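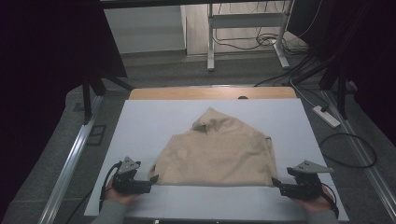
Figure 1. Beige garment laid out on a pale board.

Secondhand Clothing and Student Spending
Seija Seppälä and Shalini Srivastava
October 14, 2025

Introduction
Our project looked at how students at our college in Paterson buy and get rid of clothes. We wanted to know if price was the main reason for buying used, or if other things mattered more.

Method
We handed out 400 paper surveys in April and got 340 back that we could use. We also talked to the manager of Nola, a thrift store near campus, about what sells and what gets sent on to textile recyclers.

Results
Over 57 percent of the students had bought something used in the past year. Price was the most common reason. Fit was the most common complaint, mostly with jeans. Sweatshirts and jackets were the items people said they would buy used again. Very few wanted used shoes.

The manager told us that plain colors sell faster than prints, and that stains on cuffs are the usual reason a top is turned down.

Limits
Most surveys came from two dorms, so commuters are underrepresented. We did not ask about online resale apps, and several students wrote them in at the bottom of the page. A second survey would need a question on that.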